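Home | Notebook | Chores | Rigs | Archive | Log in

Monday, after lunch

Back on the Prodgate corridor job, which I had rather hoped to be finished with by now. The question for the week is still the plain one Boutros set us in May: can the thing go down a hall, through to a bedroom and tidy a bed, with no one nudging it along? I gave the morning to the hall alone. The simulated flat is kind to us in some ways – flat orange floor, no rugs, no cat – but it's narrow, and with both arms up I worry about the elbows all the way along. 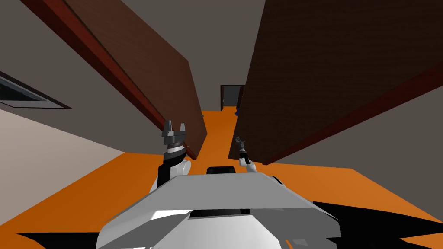
Konetti thinks I'm fussing over the wrong end of the job, and that any machine can be taught a corridor in a fortnight, whereas a duvet will still beat it at Christmas. Fair enough, and I do half agree, but my own mum would want it to get to the bedroom without taking the paint off first! So I've set 405 runs going overnight, 17 of them with the arms held lower, and we'll see which lot scrapes least.

The bed itself is for later in the week. Blue blanket, all rumpled, and a small pillow up by the headboard rail.

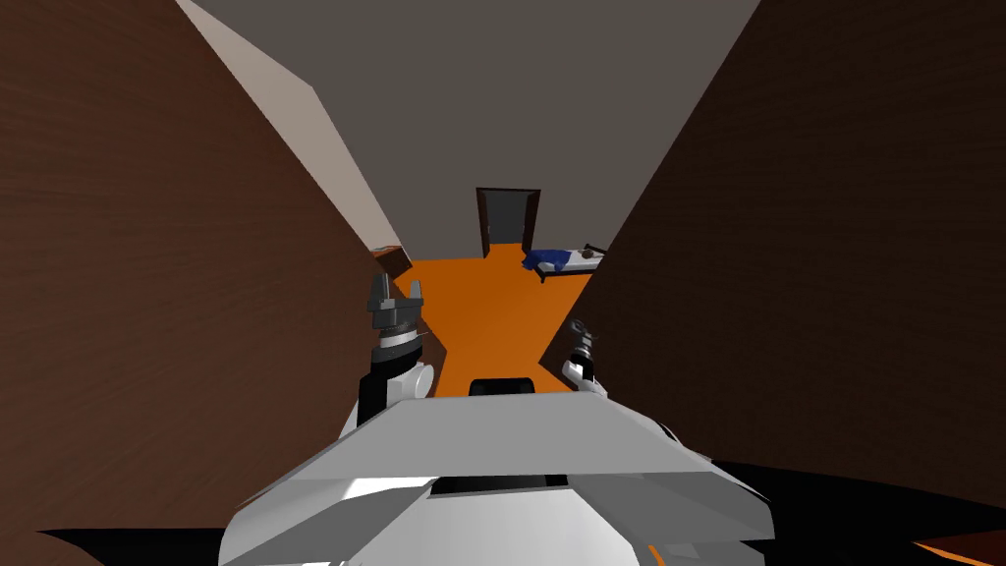 Nour Daher

I'd be happy with the blanket pulled roughly straight and the pillow left where it is. Folding can wait. Remember to ask Ketano for the softer cloth settings, and to clear space on the big drive before the runs fill it again.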